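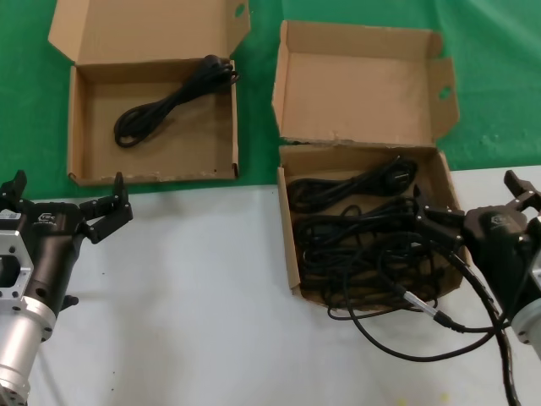
Posted by Gönül Gökçe in Buses & Fares, Kekonlow riders board

10-ride card or monthly for the 374??

ok so I start at the Unach campus in December and have to pick something by then. currently just paying cash every time which is dumb I know. I'd be riding the 374 from Tekin out to Unach, then back, most weekdays but not all. Some weeks I work from home half the time.

Monthly is $100. The 10-ride card is cheaper up front obviously but does it cover the transfer at Ukus or do I get charged twice? Website says "transfers may apply" and nothing else. Thanks a lot, website.

Also do the rides expire. The driver said no, the lady at the window said yes.

---

tekin_northside wrote:

Monthly. don't overthink it. You stop counting rides and you use it on weekends too

---

ravine_rd wrote:

Disagree w/ above. If you're home half the week the monthly is a waste. I did it for a whole winter and when I added it up I was way behind. 10-ride is good for people who don't commute every single day.

Transfer at Ukus is free on the 10-ride IF you tap at the back reader within the window. Front reader takes a second ride. Found that out the hard way

---

Gönül Gökçe wrote:

wait there's two readers?? and they do diffrent things?

---

ravine_rd wrote:

On the older buses yes. Back one is transfers only. Newer ones have a single reader and it works it out for you. Supposedly

---

tekin_northside wrote:

never seen a back reader on the 374 in my life

---

ravine_rd wrote:

It's by the rear door. Gray box. Half the time it's off, in which case tell the driver "transfer from 374" and they wave you on. Most of them

---

Defne Öztürkmen wrote:

Both of you are sort of right. I take this exact trip. Back readers are only on the Ukus connector, not on the 374 itself, so if tekin_northside stays on the 374 the whole way they'd never see one.

Couple things from me:

Rides on the 10-ride do expire, but it's from the first tap, not from when you bought it. So you can keep one in a drawer and it's fine. Window lady and driver were prob talking about different things.

Monthly runs by calendar month. Buy it in the middle and you've paid for the whole thing. Do NOT buy one late in the month, they will sell it to you happily and say nothing.

Register the card online whichever you get. Lost mine at Unach, unregistered, gone. The registered one I lost after that, they moved the balance over same day.

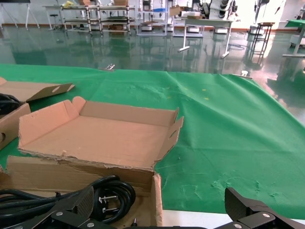

Open box with a coiled cord, plug end showing

If you get charged twice at Ukus ask for form 1197. It's paper. They keep them behind the counter and you have to use the number, if you say "refund form" you get the lost property one.

---

Gönül Gökçe wrote:

this is so helpful thank you. calendar month thing is good to know, I was about to buy one this week lol

does anybody know if the campus discount stacks with the 10-ride? Unach orientation email says "reduced fares for staff and students" and then the link is dead

---

kestrel_bus wrote:

Monthly only. Used to be both. They dropped it for the 10-ride and never updated the email

---

ravine_rd wrote:

Is that right? I got the discount on a 10-ride this fall. Showed my campus ID at the Tekin window and she took it off no argument

---

kestrel_bus wrote:

Then you got lucky w/ who was working. It's on the fare sheet at Ukus, bottom, small print. "Not valid on multi-ride products"

---

ravine_rd wrote:

maybe. I'd still ask. Worst they say is no

---

tekin_northside wrote:

so with the discount the monthly wins. said so at the top

---

ravine_rd wrote:

Depends how many days she goes in!! She said not every day. We don't know the number

---

Defne Öztürkmen wrote:

Do what I did, run one 10-ride first and see how long it lasts you. If it's gone in a week switch to the monthly when the new month starts. If you've still got rides left after two weeks, stay put.

And take the earlier 374 if you can. The one just before 8 am misses the connector at Ukus a lot, and then your transfer window's ticking while you stand there.

---

Gönül Gökçe wrote:

ok going with one 10-ride, registering it tonight. will ask at Tekin about the discount and report back

is there anywhere to sit at Ukus

---

kestrel_bus wrote:

one bench. go around the side, out of the wind

---

tekin_northside wrote:

still say monthly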